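Jan 10, 2025
Folding cell notes, Flillomwood finishing room

Kamumico lot came in at 3,358 shirts, long-sleeved, two sizes mixed in the same cartons again. Sorted by size before loading. The folder faults if the sleeve length changes by more than the setting allows, and it faulted twice before we caught it.

Set belt dwell to 11 seconds. At 10 the collar was still moving when the first fold arm came over. Leave it at 11 for this cloth and try 10 again on the Plondska polos.

Staffing. Two people who used to fold at the long bench now load and inspect. Loading is lighter on the wrists, but they stand in one spot and the pace is the machine's. Onyekachi Iyamu asked for a swap every 90 minutes between loading and inspection. Tried it today and will keep it next week. She also wants the pause button moved to the loader's side. Agreed, ticket is in with Győri, no date yet.

Hand folding is not gone. Anything with a damaged placket, odd cuffs or a return tag still goes to the bench. Whoever is on inspection pulls it. We need to write down what counts as damaged, as the two shifts pull different things.

Lay-out for hand work, same as for loading: face up, collar to the back, sleeves straight out to the sides, smooth the body toward you before the first fold. 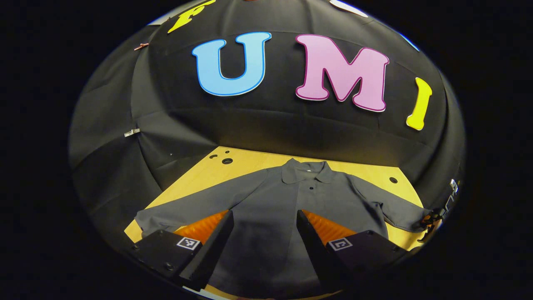
Who decides when a shirt comes off the line and goes to the bench?
The person on inspection decides, and the loader can stop the belt for it without asking the lead.

Bench rates stay as they were until the May review. Pay office has been told that inspection hours count as skilled hours.

To do: new felt on fold arm two, print the swap times, ask Kamumico about the cartons.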